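Money & Bills > Switching > Questions readers ask

Are loyalty schemes at supermarkets worth the bother?

By Hrefna Lykkegaard
1 November 2022

Do I really save money with a points card?

A bit, if you were going to buy the stuff anyway. I kept every receipt from the Bement in Prilldale from June onwards and ended up with 1593 points. That came to less than the price of a decent lunch. The leaflet by the tills makes it sound like a second income.

What about "member prices"?

Be careful here. A member price is only a bargain if the other price is one people were paying in the first place. I have seen coffee marked up for a fortnight, then "cut" for card holders to what it cost before. Compare the price per 100g with the shop down the road, and ignore the yellow label.

Is the Metomon app better than the plastic card?

It does the same job and asks for more. Mine wanted my location, my contacts and permission to send me messages. I said no to all three and it still scanned at the till, so I'd like to know what the contacts were for.

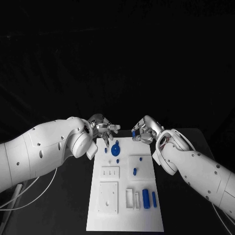 You can still ask for a plastic card at the service desk. They may tell you it is being phased out. They told me that two years ago as well.

Do points run out?

Yes, and the date is rarely easy to find. Arne Ostermann wrote in after losing 1179 points while he was abroad. The rule was in the terms, under a heading called "Keeping your account healthy". He asked for them back and got 231 as a "goodwill gesture". Ask anyway, and do it in writing.

Should I choose vouchers or partner rewards?

Vouchers, nearly every time. Partner rewards are sold as being worth double or triple, but look at what you'd be getting. Medina, the restaurant chain in my scheme, won't take them at weekends or with the set menu.

What do they do with my shopping data?

More than they spell out. You can ask for a copy of what they hold and you shouldn't have to pay. Mine took 30 days to arrive and had me down as a dog owner. I have never had a dog.

Can I close my account and keep the points?

No. Spend them first, then close it, and keep the email that confirms it.

Related questions
Is cashback taxed?
Why did my direct debit go up?
Are own-brand batteries any good?
Extended warranties: when to say no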